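## 4. Recording your first bedding demonstrations

By now your Jikeck hand gripper is charged, paired with the Lulholm app, and calibrated against the printed card. Good! The next part is the fun one, where you show the robot how you would like a bed tidied, simply by doing it yourself with the gripper in your hand. Take your time over it. The robot copies your habits along with your good intentions, and a calm, slightly slow hand gives you far better recordings than a hurried one.

Plan on 100 recordings for one bed and one blanket. If you mean to use several blankets, 300 is a more comfortable number, and you can spread them over as many afternoons as you please.

1. Open the app and choose **New task**, then **Soft goods**. Give the task a plain name you'll still recognize in June, such as "lift and spread blanket."
2. Leave the bedding the way it would be on an ordinary morning. It's tempting to smooth everything out first, but the robot has to meet wrinkles sooner or later.
3. Hold the gripper over the bed with both fingers open and press the side button once. Wait for the short beep.
4. Lower the fingers to a fold that stands up a little from the bed, close them around it, and pause for one full breath before you lift. 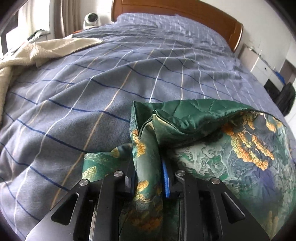
*Figure 4-1. Quilted blanket held between the two gripper fingers, with part of it raised in a fold.*

5. Lift and carry the fabric toward the place where you want it. Keep your wrist loose, and try to keep the fingertips in view of the gripper camera the whole way.
6. Lay the fabric down, open the fingers fully, and back straight away from the bed.
7. Press the side button again. The app saves the recording and shows a green check mark (or a yellow one, if it lost track of your hand somewhere along the way).

> **Note:** Satin and other slippery covers slide out of a shallow grip. Take a deeper bite of the fabric, and if it slips anyway, just pick it up again and carry on. A few recordings with a second try in them are very welcome.

> **Caution:** Keep your free hand clear of the fingers while they close. Don't pull hard on a blanket that has caught on a headboard or post; open the gripper, free the fabric by hand, and start a new recording.

The gripper holds 158 recordings before it needs to hand them over to the app. When the memory light blinks, set it in the dock and leave it there until the light stays steady. Yellow-marked recordings can be replayed under **Review** and kept or deleted one at a time.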